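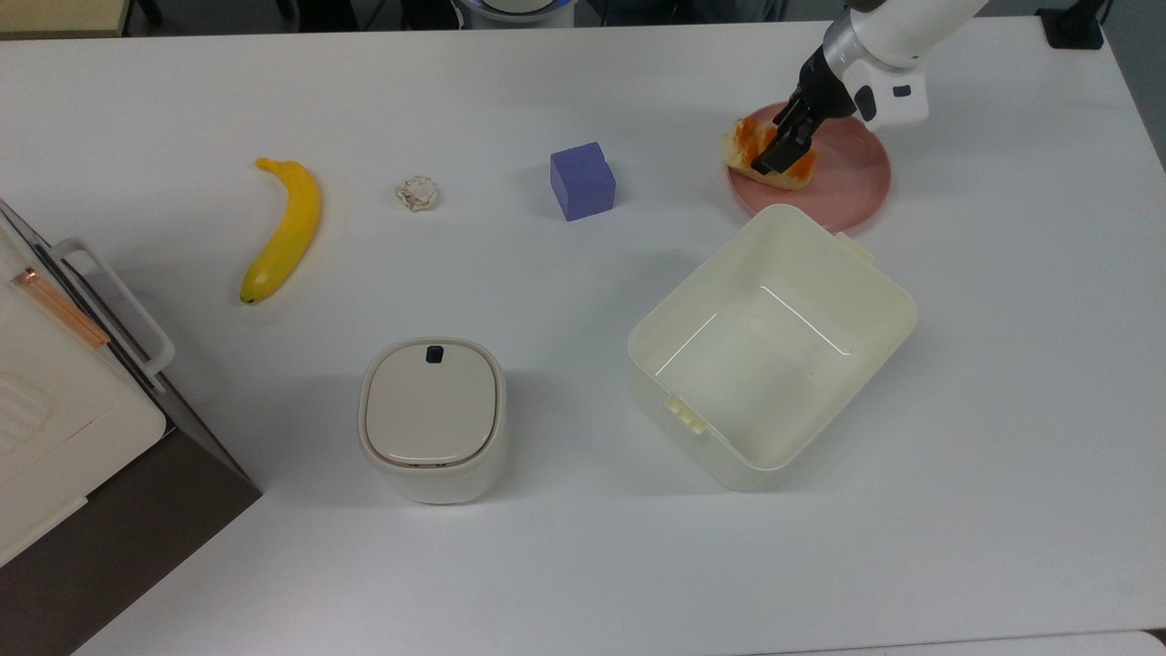 Figure 1. The arm with its gripper closed on the pastry on the pink plate. The storage bin stands beside the plate.

Can a machine clear a table yet? Project report, Cludberg group
Submitted Friday, March 26, 2021
Supervisor: Hubert Eder

1. Question
We wanted to know whether a single arm with a two-finger gripper can do one small kitchen chore without help: take food off a plate and put it in a bin. A person does this without thinking. We chose it over folding or wiping because success is easy to judge. The item is in the bin or it is not.

2. Method
We ran 50 trials between January and the end of term. The plate and bin were shifted by hand before each trial. A trial failed if the item was dropped outside the bin, if the plate moved more than 4 cm, or if one of us had to step in. Other things were left on the table on purpose, the banana and the foam cube among them, so that the arm had to pick the right target.

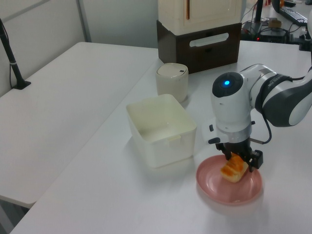
Figure 2. Gripper pointing straight down at the plate, fingers closed on the pastry. Side view.

3. Results
The arm completed 33 of the 50 trials. Most failures came at the grasp. The fingers closed too high and slid off, or they pressed down on the rim and pushed the plate along the table. Moving to the bin and letting go caused few problems – only two items missed.

Speed is the weaker point. A trial took nearly 50 seconds, and group members doing it by hand needed 4.

4. Discussion
For this chore the answer is no, at least with our setup. One failure in three is too many for a home or a cafeteria counter. We think a softer fingertip would help more than a better camera, but we did not test this. The grasp settings were tuned for one plate, and we do not know how they would do on a bowl.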